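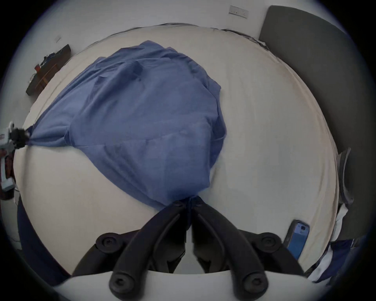 Blue cloth on the bed, pulled out at two corners

1/ OK, I've had so many messages about the Quinlan to Lanen railcar that I'm putting everything in one thread. I rode it there and back in August and I'd do it again tomorrow. Timetable, tickets, where to sit, what to eat, all of it!

2/ First, the basics. It's a little diesel railcar, one carriage, sometimes two. It runs from Quinlan up the valley to Praveck and then over the top to Lanen. The whole line is 85 km and the through trip takes 2 hours 22 minutes. You will not want it to be shorter.

3/ Trains leave Quinlan at 7:10, 11:40 and 16:05. Coming back from Lanen it's 6:50, 10:30 and 15:15. The 16:05 only goes as far as Praveck on Wednesday, which caught out a very nice couple sitting across from me. Check the board at the station before you get on.

4/ Tickets: you can't buy them online. There's a window at Quinlan (opens 6:30, closed for lunch) and if you board anywhere else you pay the conductor. Cash only on board, and small bills please. The day pass costs less than two singles, so get the pass even if you're only going out and back once.

5/ Where to sit! Left side going up, right side coming down. The river is on that side nearly all the way to Praveck. After Praveck it doesn't matter much, you're in the trees and then in the tunnel, and then suddenly the lake is right there under you and everybody stands up anyway.

6/ Best seat of all is the front bench behind the driver, where you look straight out over the track. It seats three. I got to Quinlan at 6:40 for the 7:10 and there was already someone on it, so go early or be friendly – I was friendly, and that's how I met Gerd Wegener.

7/ Gerd has been riding this line since 1955. He knew every bridge. He told me the old steam trains used to stop at Erkon for water and the kids would sell plums through the windows. There's still a stop at Erkon but you have to ask for it. Tell the conductor when you get on, or if you're waiting on the platform, stick your arm out.

8/ And please do stop at Erkon if you have the time. It's a platform, a shed and a path down to the river. I took the 7:10 up, got off, swam, ate my sandwiches and caught the next one at 12:31. Four hours well spent. No shop, no water tap, so bring what you need.

9/ Praveck is where you get food. The train waits 14 minutes there and the bakery is across the street from the platform. Potato pastry, hot, wrapped in paper. The conductor goes over too, so you're safe as long as you can see him in line.

10/ Bikes: yes, but only two per train and you can't reserve. Dogs: yes, I counted on seeing one and saw a huge shaggy one asleep across the whole aisle. Strollers: fine at Quinlan and Lanen, but there's a big step up everywhere else.

11/ At Lanen the station is up the hill from the town. Bus 141 meets the trains and takes you down to the harbor, or you can walk it in 20 minutes. Walk down, take the bus back up. Trust me on the second part – that hill is steep.

12/ Someone asked about winter. I haven't done it yet but Gerd says the section above Praveck is the best thing he's ever seen in snow, and that the heater is very good on one side of the car. He wouldn't tell me which side. I'm going in January to find out.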